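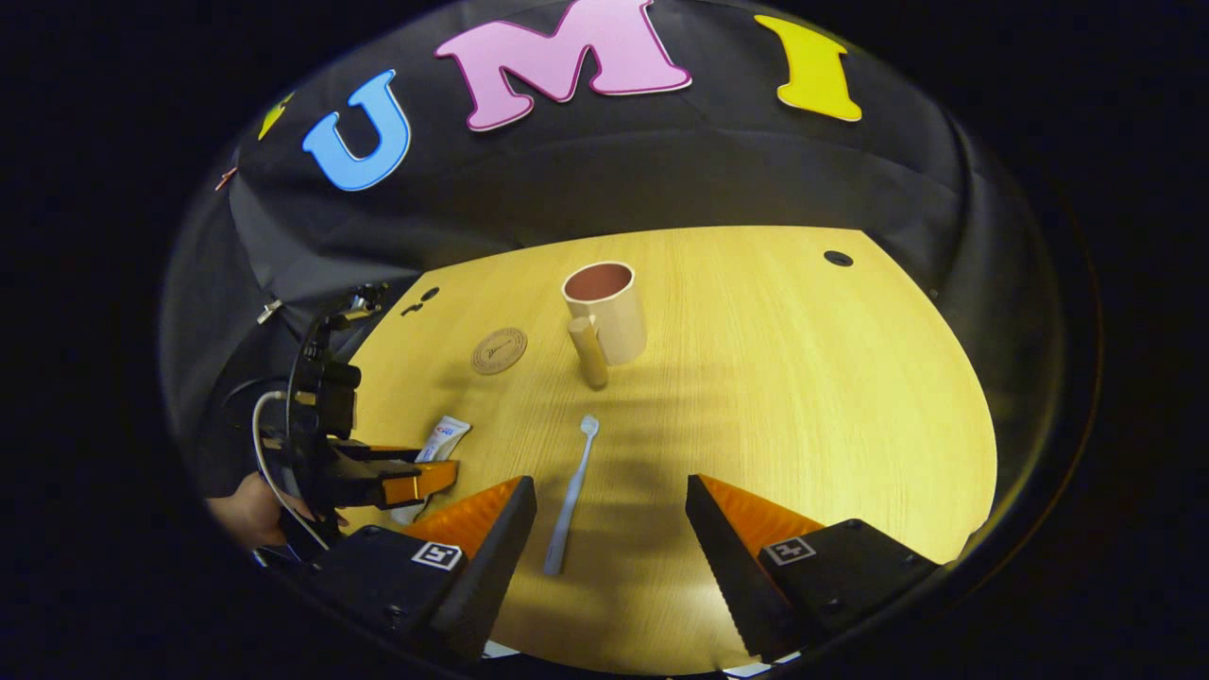

Muvosari Press Office

LONDOÑO, September 18, 2020 – Muvosari is delighted to announce the Brovmont Morning Set, a small collection for the bathroom shelf built on the things people reach for first: a toothbrush, a tube of toothpaste and a mug to keep them in. The set goes to 37 stores this fall, and the first 4000 are packed and ready to ship!

The idea came from our customers. In January we asked shoppers at our Londoño store what they kept next to the sink, and 20 of them were kind enough to send us a full list. Plenty of them had a favorite kitchen mug doing duty as a toothbrush holder, usually one that had lost its place in the cupboard when a newer one came along. We loved that, and we started looking for a mug that would be at home in the bathroom from day one.

The one we chose is cream-colored on the outside, with a muted pinkish-brown inside and a tall, rounded handle. It stands steady on a narrow shelf and has room for a brush and a tube side by side – two brushes if you share. The toothbrush is white with a hint of pale blue, and the toothpaste comes in a white tube with a red and blue label. We also like a round tan coaster under the mug, especially on a wooden surface, and our stores will have coasters out next to the set for anyone who wants one. They are sold separately.

Skestison, our partner for bathroom goods, helped us decide what to put in the box and (just as hard) what to leave out. Early versions had a soap dish, a comb and a washcloth, and the box kept growing. The final one is small enough to mail to a student moving into a first apartment or to leave in a guest room before family arrives, and we think it makes a lovely little present.

Replacement toothbrushes will be sold singly and in pairs, so there is no need to buy the whole set again. The mug will also be available alone, with 3000 set aside for customers who already have a brush they like.

The Brovmont Morning Set will be on shelves in the bath section of all participating Muvosari stores. Shops wishing to carry the set can ask for an order form through the Muvosari trade desk in Londoño. Samples are available to press on request.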